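# Lerimau Loose Herb Kit, reviewed after a spring and summer of use

I bought the Lerimau kit in March, when my old stash of herbal tea bags was down to a few dusty peppermints. I wanted to try loose herbs without ordering a pound of each. The kit has 12 tins of dried single herbs, a steel infuser basket, a small scoop and a booklet. I paid full price for it from the Khosravi online shop.

I am not an herbalist or a doctor. I drink herbal tea because I like it and because I stopped having coffee after lunch. If you take medication, are pregnant or have a plant allergy, ask your pharmacist about any herb before you start drinking it every day. Some very ordinary ones can interfere with prescriptions.

## The herbs

The tins hold chamomile, lemon balm, peppermint, nettle, rosehip, hibiscus, linden flower, fennel seed, sage, thyme, elderflower and raspberry leaf. Each one is labeled with the common name, the Latin name, the plant part and a best-by date. I'd like a harvest date too, but most brands at this price don't give one.

Quality is good in most of the tins. The chamomile is whole flower heads with very little powder, and it smells like apples when the lid comes off. Lemon balm loses its scent quickly once dried, so I expected hay. Mine still tasted of lemon in June. By the middle of August it had faded and I used up the last of it mixed with peppermint.

The fennel seed and the rosehip are the two I have bought again. Fennel needs a light crush first with the back of a spoon. Rosehip wants a long steep, 12 minutes at least, and a lid on the cup.

Two tins let the set down. The elderflower had a lot of stem in it and brewed up weak and a little grassy. The sage was cut so fine that some of it came through the basket and settled in the cup. It tastes all right, but you leave the last mouthful.

Nettle is nettle. It tastes like spinach water and I have come to like it with a slice of lemon. My neighbor Princess Buenaventura tried it once and went straight back to the hibiscus.

## The infuser

The basket is deep and wide, so the leaves have room to open up. It sits on the rim of a mug with two folding arms. It fits every mug I own except a narrow enamel one, where the arms stick out and tip if you knock them.

The mesh is fine enough for everything apart from the sage. I wash it by hand, though the booklet allows the top rack of a dishwasher. Hibiscus stained it slightly in the second week. A soak in warm water and baking soda took most of that off.

The lid doubles as a drip tray. It is a bit shallow for that job, and if you lift the basket out without letting it drain, you get a ring on the counter.

## The booklet

The booklet gives an amount, a water temperature and a time for each herb, based on a 400 ml mug. That is a big mug. Mine holds less, so I cut the scoop down by a third and the results were fine.

There are four blends at the back. The linden and lemon balm one is very pleasant in the evening. The thyme and rosehip one is meant for winter and I haven't given it a fair try yet. The other two both rely on hibiscus, and they taste much the same.

I do have a complaint about the wording. Phrases like "cleanses the system" and "restores balance" turn up on nearly every page with nothing to back them up. The brewing notes are useful. The rest I would skip.

## Price and refills

The kit costs more than buying the same weight of herbs in bags, and you are paying for the tins. They seal well and I plan to keep them. If you already have jars you like, buy the herbs separately and put the money toward better elderflower. 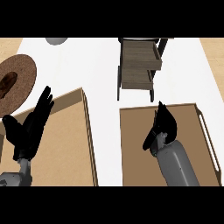

*Credit: Bijan Ranjbar / Prellosmont*

Refills come in paper pouches and the shipping on one pouch is hard to justify. I waited until I needed fennel, rosehip and chamomile together. Delivery took four working days. The pouches don't reseal, so tip them into the tins right away.

I also compared the chamomile with a bag from Warkton, which sells a bigger quantity for a little less. The Warkton flowers were smaller and more broken, and the tea came out darker and slightly bitter at the same steeping time. For a plain bedtime cup I prefer the Lerimau. For blending, where the peppermint covers everything anyway, I'd buy the cheaper one.

## Who it suits

Somebody moving from tea bags to loose herbs will get a lot out of this, and so will anyone who doesn't know yet which herbs they like. It would be a decent gift. If you drink one herb and nothing else, get a large bag of that herb and a basket infuser.

**Good:** whole chamomile flowers, roomy basket, tins that close tightly, clear brewing times

**Not so good:** stemmy elderflower, dusty sage, health talk in the booklet, shipping on small refill orders

**Rating:** 4 out of 5

*Posted Friday, August 30, 2024. I'll add a note on the thyme and rosehip blend once the weather turns.*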